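Parallel grippers for garments on hangers: stock fingers or soft pads?

dhughes_bench
We have a two-arm cell set up for taking clothes off a hanging rail and putting them in a basket. Both arms have the stock black parallel grippers, tapered fingers, no pads. I spent last week comparing those against a set of silicone pads from Clulura and I'm not sure I trust my own results. Pads were better on thick knits. Stock fingers were better at getting hold of a hanger. Has anyone run both for longer than a few days?

sgrinberga
Ran the Clulura pads from November until I got tired of changing them. They pick up lint. After a day of fleece they slide on anything smooth, and then you clean them with alcohol and they grip too well and won't let go of thin jersey. I went back to bare fingers and put a strip of grip tape on one side only.

Ocampo_MA
One side only is what I do too. Two taped fingers drag the cloth when you open.

ülle_r
I disagree about the pads. Most of the lint trouble comes from closing too hard. If your controller lets you limit current, bring it down until the garment just stays put, then go up one step. We did 1643 picks on one set of pads with that setting and lost 19, and most of those were the same scarf. Bare fingers on the same clothes lost more, though I didn't keep a proper log of that run.

sgrinberga
Then it isn't much of a comparison, is it. You have a number for one and a feeling for the other.

ülle_r
Fair. I can rerun the bare fingers but it won't be this week, the left wrist is off for service.

lbarrientos
What are you using for the wrist view? I ask because half of what people blame on fingers is the approach angle. With folded clothes hanging close together you come in from the side and the fingertip catches the next garment over. Pads make that worse, they add width. We tried an Isaksson controller mainly for the smoother slow speeds and the misses from bumping the neighbor went down without touching the grippers at all.

dhughes_bench
No wrist cameras at the moment, one fixed camera only. I have an Inov board here I could try for the current limit. Spacing could be part of it. I've been hanging four close together and one further off to the right, and the one on its own is always the easy one.

Ocampo_MA
Check your cable too. I had the cable on one arm looped over the rail and it pulled the wrist a little at full reach. Spent two days blaming the fingers.

lbarrientos
Second that. Tie it down along the link and leave slack at the wrist.

sgrinberga
How far are the fingers opening on approach? If you open all the way in a tight row you will hit something whatever is on the tips.

dhughes_bench
All the way, yes. I'll try half. Plan for now is bare fingers, tape on one side, half open, then the pads again with the lower current. Same clothes in the same order both times, and I'll write down the misses by garment. Current setup attached.

Comments (3)

gorudberg_fan
Order the pads in the narrow size if you do go back to them. The wide ones are no use on a rail.

T. Pell
Would like to see the numbers by garment when you have them. Prints and heavy cotton behave very differently for us.

ülle_r
Wrist is back. Bare finger run starts tomorrow, with a log.

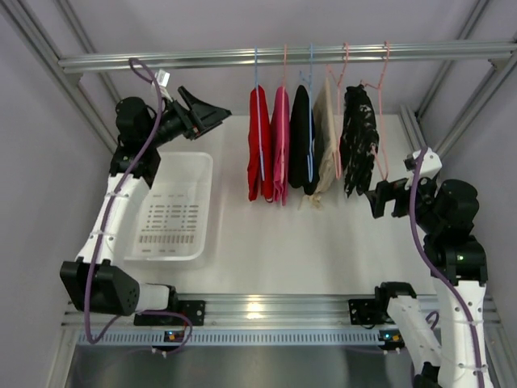 Five garments on the rail, stock grippers on both arms, basket on the left.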